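Publicações > Robótica e Automação > Artigos > Seção 4

4. Percepção e planejamento na inserção de colares

O módulo de percepção do sistema Cikton estima a pose relativa entre o corpo cilíndrico e o colar a partir de câmeras próximas às garras. Nessa distância, o anel oculta parte do contorno do tubo, e o estimador recorre às bordas ainda visíveis de cada lado. 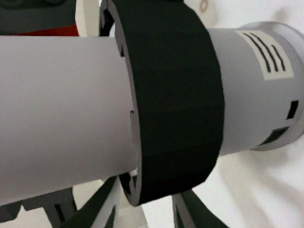
A estimativa é atualizada a cada 67 ms e filtrada antes de chegar ao controlador de impedância. Em colares com recortes internos, a simetria angular gera hipóteses equivalentes – o planejador mantém 2 delas ativas até que o erro de rotação permita descartar uma.

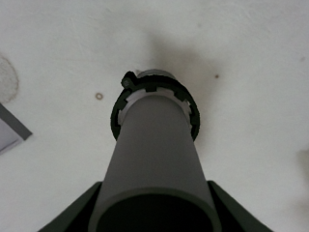 O descarte segue o critério de Lobo e Anghel, com limiar fixo. Foram executados 250 episódios simulados, dos quais 11 exigiram replanejamento completo da trajetória. A coordenação entre os braços é resolvida em um único problema de otimização, com restrições de colisão entre as garras, o objeto e a mesa.
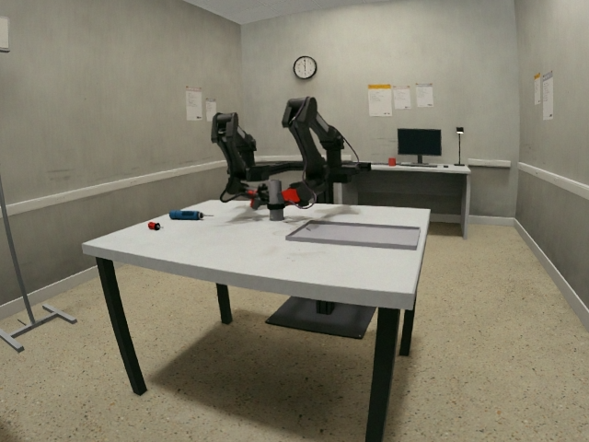 Figura 3. Ambiente simulado com dois braços e objeto cilíndrico entre as garras.

Os pesos da função de custo foram mantidos constantes em todos os episódios.

Artigos relacionados
Byun, S.; Iyamu, N. Calibração de câmeras de punho no simulador Beltov
Zamfir, A. Controle de impedância em tarefas bimanuais
Costache: biblioteca de planejamento com restrições de contato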